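The Case for Smaller Parcels and Fewer of Them

Households in the Adden district received 1236 parcels in October. The local waste office handled 2044 flattened cartons in the same month, many from shops. It is the position of this column that delivery firms should pay for the cardboard they leave behind.

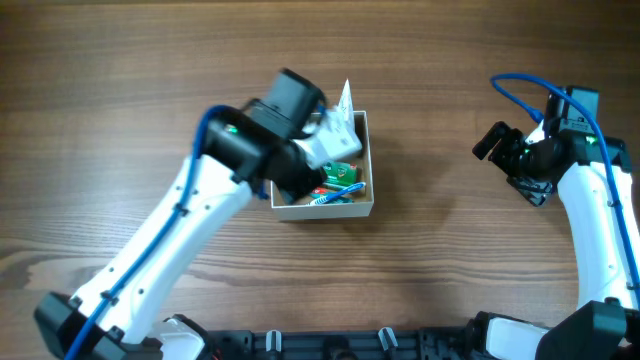

Under present rules the cost falls on the resident. Collection fees rose twice last year, and a household that orders nothing pays the same as one that orders daily. The district council has the power to change this and should use it.

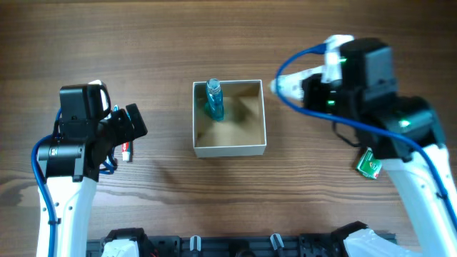

An open carton with a blue bottle standing in one corner.

Grunano and Sterken, the two largest carriers in the district, argue that a charge would be passed on to customers. Some of it would. A buyer who sees the price of packaging may well choose to wait and combine orders – a fair result. 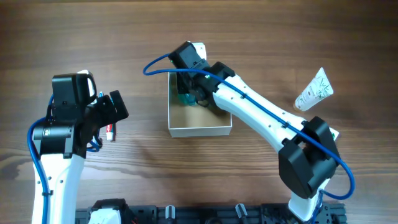 A take-back plan would also need proper places to sort returned cartons. These need not be costly. A plain wooden tabletop with a visible grain would serve, provided the hall is dry and open in the evening.

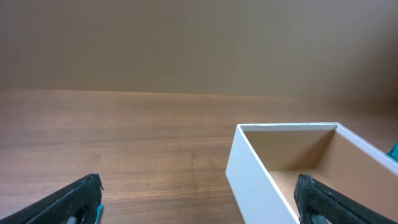

Zihan Hao wrote to this column that small sellers would suffer most, and that any charge should begin only above 1076 parcels a year. The point has merit, and the council should set a threshold before the measure goes to a vote.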